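How a Computer Gets Rid of Heat

Every computer makes heat. It does not want to. Heat is what is left over when electricity has done its job, and a computer uses electricity all the time it is switched on.

Inside the main chip, called the processor, there are billions of tiny switches. Each switch turns on and off very fast. Every time a switch changes, a small amount of electrical energy becomes heat. One switch makes too little to measure with an ordinary thermometer. Billions of them, packed into a chip the size of a cracker, make plenty.

Why heat is a problem

A processor works well up to a certain temperature. For many chips the limit is close to the temperature of boiling water, 212 degrees Fahrenheit. As the chip gets near its limit, it slows itself down. Slower switching makes less heat. If the chip still gets hotter, the computer turns itself off to protect its parts.

You may have noticed a game getting jerky on a hot day. Sometimes this is the reason.

How heat moves

Heat always travels from a hotter thing to a cooler thing. It can do this in three ways.

Conduction: heat passes through things that touch. A metal spoon in hot soup warms up along its handle.

Convection: heat is carried by a moving liquid or gas. Warm air rising above a heater is convection.

Radiation: heat travels as invisible waves. You feel it when the sun is on your face.

Computers use mostly the first two.

The heat sink

A heat sink is a block of metal pressed against the processor. It is usually made of aluminum or copper, because heat moves through these metals easily. The top of the block is cut into thin plates called fins.

Fins give the metal more surface. Air can only take heat from a surface it touches, so more surface means faster cooling. Suppose a plain block has 74 square centimeters of surface. With fins added, the same size of block could have 500.

Between the chip and the heat sink there is a thin layer of gray paste. Metal that looks flat has tiny scratches and dips, and air gets trapped in them. Air is a poor conductor. The paste fills the gaps.

The fan

A fan pushes cool air across the fins and moves warm air away. A fan may turn 2,000 times in one minute. When the computer is doing easy work, the fan slows down, and the room gets quieter.

The case

The case matters too. In many desktop computers, air enters at the front and leaves at the back or top. Dust, loose cables and blocked vents all get in the way of it. With a side panel off, you can see into the space the air has to move through.
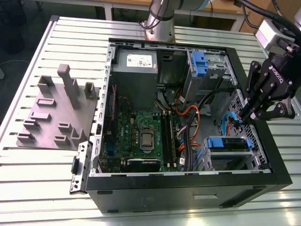
A reader in Prerivbridge asks whether leaving the panel off for good would keep a computer cooler. Sometimes it does, a little. In other cases the air from the fans spreads out before it reaches the hot parts – and dust gets in much faster. The panel should normally stay on.

Try it yourself

You need two identical mugs of warm tap water, a thermometer and a small desk fan. Ask an adult to help with the fan, and keep it well away from the water.

1. Measure the temperature in both mugs and write it down.
2. Point the fan at one mug. Put the other in a part of the room with no draft.
3. Measure both again after ten minutes.

The mug by the fan should be cooler. Part of the difference comes from water evaporating, which does not happen in a heat sink cooled by air.

Words to know

Processor: the chip that carries out a computer's instructions.
Fin: a thin plate of metal that gives heat to the air.
Vent: an opening that lets air in or out.

Page last checked October 10, 2023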